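Students begin drawer retrieval trials ahead of November showcase

Students in the Bergeron robotics program have started a new round of practical trials in which a two-armed, legged robot works at a medical supply cabinet. The project, known as Drutik, is one of four student projects selected for the program's autumn showcase, to be held on a Wednesday evening in November.

The task set for the team concerns the handling of small packaged items at low height, including medicine boxes and a lidded jar kept in the bottom drawer of the cabinet. Students are responsible for planning the movement of both arms and hands, and for keeping a written record of each attempt.

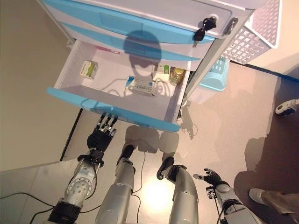 Bergeron Student Robotics Club | Drutik Project Team

The drawer has proved a demanding place to work. Boxes of similar size and colour lie close together, and the robot's own shadow can darken the labels when it leans over them. The team has been asked to report on lighting as a separate section of its final submission.

By the end of last term the club had logged 2,466 attempts across all of its projects. Drutik accounts for some 400 of these. Thirty-five students are enrolled this year, and sessions run for 45 minutes under staff supervision.

Parts and workshop support have been provided by Hostska under an agreement renewed in the spring. Software licences are supplied by Wututex.

Students wishing to join a project team for the winter term should submit an application form to the club office. Prior experience in programming is not required.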